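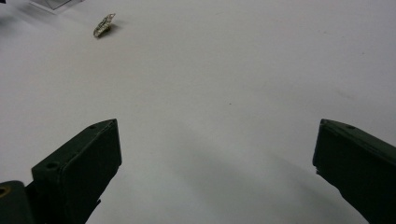
Hi all, hope everyone got some sleep. The club's spring project is finally at the part I joined for, picking up small dumb stuff and dropping it in a box! We named the thing Drernell back in May and I still can't spell it without looking. Anyway, I've been fussing over fingertips all week. The dark green printed ones with the beveled tips are what we're running on the hand-held grippers, and I like them, but a little crumpled silvery wrapper on a plain white table is a mean target. It's small, it's shiny, and the bevels only help if you come in straight. If anybody has opinions on tip angle, please send them before I print another set (I'm on my last spool of green).

On Sat 24 August, the list wrote:
> Can whoever did the two-handed runs post the numbers?
> Also is the clear box staying for the Lostolico round,
> or are we going back to the tray?

Sure! We have 87 good runs out of the 400 we planned, so, um, a ways to go. The full log folder says 1587 but that includes every false start, every time I sneezed, and the whole batch where the left and right grippers were swapped in the config. Please don't train on that folder. I moved the good ones to one called "keep."

As for the box, I vote it stays. The tray was too easy, you could just sort of fling things at it. With the box you have to lift, clear the wall and let go, and your two hands have to agree on who's doing what. Put it on the left side of the white board and mind the cable on your left gripper, it likes to wander out across the board.

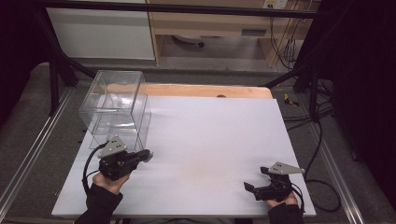 Mangubat wrote back off-list that the Lostolico rules allow any open container as long as both teams use the same one, and that we should ask Grodard which box they've been practicing with before we get too attached to ours. Fair enough, I'll email them tonight.

Sign-up sheet for practice slots is in the usual place. There are 7 left and I'd love to see some new people take them!

Search the archive: keywords Go

Recent threads
Re: fingertip screws keep backing out
Drernell parts list, updated
Who has the long cables?
Lostolico carpool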